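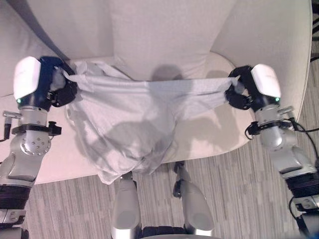
Light grey cloth over the seat of a cream armchair.

Destari Hoof Care and Farrier School started out as one forge, one very patient grey mare and a lease on the old dairy at the Zalisbridge end of Kustine Road. Liis Strazds had been shoeing in the district for years by then, and people kept asking whether their son or daughter could ride along for the day and hold the tools. After a while she had more helpers than horses, so she cleared out the milking shed and began teaching properly. That building dates from 1906 and still has the original drain down the middle of the floor, which turns out to be a wonderful thing to have when you trim feet for a living.

We are still a small place, and we like it that way. Tarmo Vaher runs the forge and teaches the blacksmithing half of the course, from lighting a fire through to making a bar shoe you needn't be embarrassed by. Aušra Mets looks after anatomy, gait and everything to do with the unshod foot (she has a soft spot for ponies with a history of laminitis, and will talk about them for as long as you let her!). Dace Bite keeps the bookings, the fees and the kettle in order, and if you ring the office it will almost certainly be Dace who picks up.

Our full program takes 13 students at a time. Mornings are spent in the forge and afternoons under horses, both here and on our rounds of the studs, riding schools and backyard paddocks nearby. We have trimmed or shod 1348 horses with students alongside us, plus a good many donkeys and a pair of bullocks belonging to Kęstutis Adomaitis, who also sells us our hay.

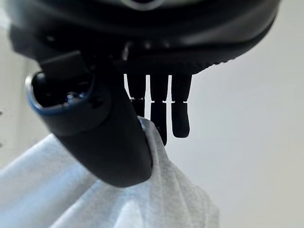
Do I need my own tools before I start?
Please wait until you've been with us for a couple of weeks. We lend every new student a rasp, nippers, hoof knife and apron, and Tarmo will help you choose a set that suits your hands and your budget once you know what you like.

Horse owners are every bit as welcome as students. Our regular rounds take in Zalisbridge and the farms out along Jõgi Creek, and we're always glad to talk with your vet about X-rays or a corrective shoeing plan. Student work is checked by one of our farriers before the horse is led away, and it's charged at a lower rate — just ask Dace when you book.

Enrolments for the next intake close on Aug 31, 2025. If you'd like to come and have a look first, we hold open mornings all through July, with the forge going and tea and scones in the tack room. Wear solid boots, tie your hair back and leave the dog at home, please. 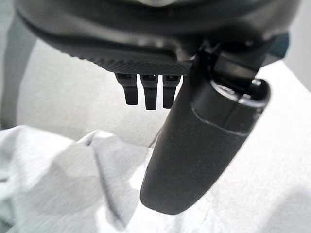
Dark grey housing with a ribbed band along its lower face.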